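**Wir suchen Leute, die gern aufräumen (oder es endlich lernen wollen)!**

23.4.19

Im Mai geht bei Prutivari die zweite Runde unserer Spielzimmer-Werkstatt los, und dafür suchen wir 16 Teilnehmerinnen und Teilnehmer ab 18 Jahren. Es geht um Regale, Kisten, Puppenbetten und um die alte Frage, wohin mit dem ganzen Kleinkram, wenn das Kind schläft und man selbst noch durchs Zimmer will.

Die erste Runde im Winter hat uns riesigen Spaß gemacht. Evangelia Xenos hat damals einen ganzen Nachmittag lang nur flache Schachteln sortieren lassen, erst nach Größe, dann nach Inhalt, dann danach, wer sie am häufigsten braucht — und am Ende standen alle um den Tisch und haben diskutiert wie beim Familienrat. Genau so soll es wieder werden!

**Was ihr bei uns macht**

Ihr räumt kleine Spielecken ein und wieder aus, probiert verschiedene Ordnungen durch und schreibt kurz auf, was euch leichtfiel und was genervt hat. Gearbeitet wird meist zu zweit. Zwei Termine sind fest, jeweils drei Stunden mit Kaffeepause. Wer mag, bleibt danach noch da und hilft beim Umbauen für die nächste Gruppe.

**Was ihr mitbringen solltet**

- Geduld mit Dingen, die nirgends richtig hinpassen
- gutes Deutsch, auch schriftlich (Stichworte reichen völlig)
- bequeme Kleidung, wir sitzen viel auf dem Boden
- gern Erfahrung mit Kindern, ob eigene, Enkel oder Kitagruppe, Bedingung ist das aber keine

Vorkenntnisse im Einrichten braucht ihr nicht. Murdo Kinnear leitet den ersten Termin und zeigt euch in Ruhe, wie wir unsere Notizbögen ausfüllen.

**Womit ihr arbeitet**

Ein Lieblingsstück der Gruppe ist das dreistöckige Regal aus hellem Holz, oben offen mit hochgezogenem Rand, darunter zwei offene Fächer. Was kommt nach oben? Was muss ein Kind allein erreichen können? Und darf das Puppenbett danebenstehen, oder blockiert es den Weg?

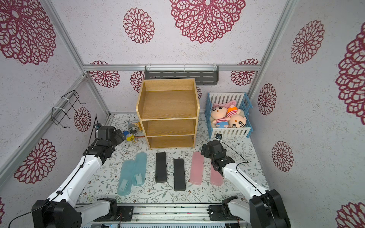
Für jede Aufgabe habt ihr reichlich Zeit, und es gibt keine Musterlösung in der Schublade. Manche Paare fangen mit den großen Sachen an, andere legen erst einmal alles nebeneinander und reden. Beides ist uns recht, solange ihr eure Überlegungen festhaltet.

**Aufwandsentschädigung und Anmeldung**

Für beide Termine zusammen zahlen wir 430 Euro pro Paar, das Geld wird nach dem zweiten Termin überwiesen. Ihr könnt euch allein oder schon zu zweit anmelden, Einzelne bringen wir zusammen. Schreibt uns bitte ein paar Zeilen über euch, dazu eure möglichen Tage im Mai, und schickt das Ganze mit dem Stichwort »Jenel« an das Büro von Prutivari, zu Händen von Evangelia Xenos. Wir freuen uns sehr auf eure Post — und auf eure Ideen fürs Regal!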